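La huésped de Sikwood

La huésped de Sikwood es un largometraje de suspense psicológico escrito y dirigido por Ruairí Dunne y protagonizado por Áine Hegarty. Lo produjo la compañía Hollo y se estrenó el 13 de junio de 2018, fecha en la que, según su distribuidora, no había competencia en cartelera. Tampoco hubo, según las cifras posteriores, demasiado público. Con los años ha reunido un grupo de seguidores pequeño pero muy dado a escribir cartas.

Argumento

Nora Dolan (Hegarty), restauradora de relojes, recibe una factura del hotel Sikwood, un balneario de montaña en el que no recuerda haber puesto un pie. La factura incluye nueve noches, una cena para dos y la reparación de un espejo. Nora, que discute las facturas por principio, viaja hasta allí en pleno mes de enero para exigir una rectificación.

En el hotel la reciben con una cortesía un poco excesiva. El conserje le entrega la llave sin preguntarle el nombre y la directora, la señora Stulier (Kathleen Keogh), se interesa por su tobillo, que Nora no se ha torcido nunca. La otra huésped, una mujer llamada Irene (Angelica Policarpio), le retira el saludo durante dos días y al tercero le pide perdón sin decir por qué.

La segunda mitad se desarrolla casi por entero en la habitación 11. Nora encuentra en el armario un abrigo de su talla con una nota en el bolsillo, escrita con una letra que se parece a la suya y que contiene la lista de los huecos de su propia memoria. A partir de ahí la película ofrece dos explicaciones incompatibles y las mantiene con igual convicción hasta el último plano, en el que Nora se tuerce el tobillo.

Producción

Dunne escribió la primera versión del guion como pieza radiofónica, y algo de eso queda en la película: hay personajes que anuncian en voz alta que van a abrir una puerta. Hollo compró los derechos con la condición de que el relato se trasladara de una isla a una montaña, al parecer porque la productora ya tenía alquilada la montaña. Khadija Naciri, directora de fotografía, propuso rodar los interiores con la luz de las ventanas y renunciar a casi todo lo demás, decisión que abarató el presupuesto y alargó las jornadas.

El rodaje principal duró 10 semanas. El hotel era un antiguo sanatorio cuya calefacción funcionaba solo en la planta baja, de modo que el aliento visible de los actores, elogiado más tarde como un hallazgo expresivo, figura en todas las escenas del primer piso. Keogh interpretó las suyas con dos jerséis debajo del vestido. Dunne defendió en una entrevista que el volumen añadido daba autoridad al personaje; la actriz, consultada al respecto, dijo que daba calor.

El final fue motivo de discusión. Hollo pidió que se eligiera una de las dos explicaciones y Dunne entregó un montaje alternativo en el que se elegían ambas, una detrás de otra. Se conservó el original.

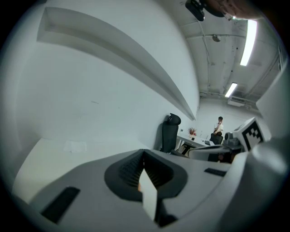
Música y sonido

La película carece de banda sonora en sentido estricto. Se oye un reloj de péndulo, grabado en la recepción del sanatorio, que atrasa a medida que avanza la trama. El efecto se consiguió en posproducción, aunque durante años circuló la versión de que el reloj atrasaba por su cuenta. Dunne nunca hizo gran cosa por desmentirla.

La única melodía reconocible es una canción de cuna que Irene tararea en el comedor. Policarpio la improvisó en la segunda toma y después no supo repetirla, por lo que las tres apariciones de la canción emplean la misma grabación, con una cucharilla que cae siempre en el mismo compás. Los aficionados han dedicado a la cucharilla más páginas que al guion.

Estreno y recepción

En su primera semana vendió 3917 entradas. La distribuidora calificó el dato de «alentador» y retiró la película a la semana siguiente. Las críticas fueron respetuosas en el tono y vagas en el contenido - varias coinciden en alabar la atmósfera y eluden resumir el argumento más allá de la primera hora. La interpretación de Hegarty recibió los elogios más firmes, sobre todo por la escena de la factura, un plano fijo en el que lee en silencio todos los conceptos, impuestos incluidos.

Entre los reparos más repetidos están la duración, la oscuridad de los pasillos y un perro que aparece en el vestíbulo, recibe un nombre y no vuelve a ser mencionado. Dunne ha declarado en distintas ocasiones que el perro es la clave de la película y que el perro se escapó.

Interpretaciones

La lectura más extendida sostiene que Nora estuvo realmente en el hotel y que la nota es obra suya. Se apoya en el abrigo, en la llave y en que la protagonista encuentra el interruptor del baño a oscuras. Una segunda corriente atribuye la estancia a una suplantadora, y ve en la señora Stulier a la responsable del engaño, si bien no aclara qué gana con él, aparte de cobrar el espejo.

Existe una tercera interpretación, minoritaria y bastante defendible, según la cual se trata de un error de facturación.

Reparto

Áine Hegarty: Nora Dolan
Kathleen Keogh: señora Stulier
Angelica Policarpio: Irene
Ruairí Dunne: voz del recepcionista nocturno (sin acreditar)

Véase también

Amnesia en la ficción
Cine de suspense psicológico
Hoteles ficticios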